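Chapter 4
Gear Trains in Brick-Built Vehicles

A model truck that rolls freely on a desk may still stall on a ramp. The cause is usually the ratio between motor and axle. A 20-tooth gear driving a 40-tooth gear halves the speed and doubles the torque, less friction.
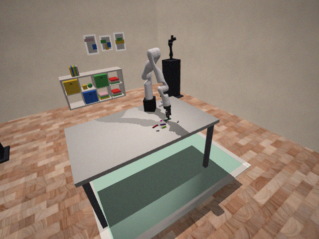

Wendelin Rüegg objects that friction deserves more than two words, as his Wastness hauler lost most of its pull in the differential.

The objection is fair — losses are treated in Section 4.3. Until then, gears are assumed ideal and axles rigid. 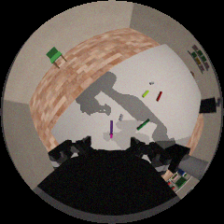
Idler gears change direction but leave the ratio unchanged, whatever their tooth count.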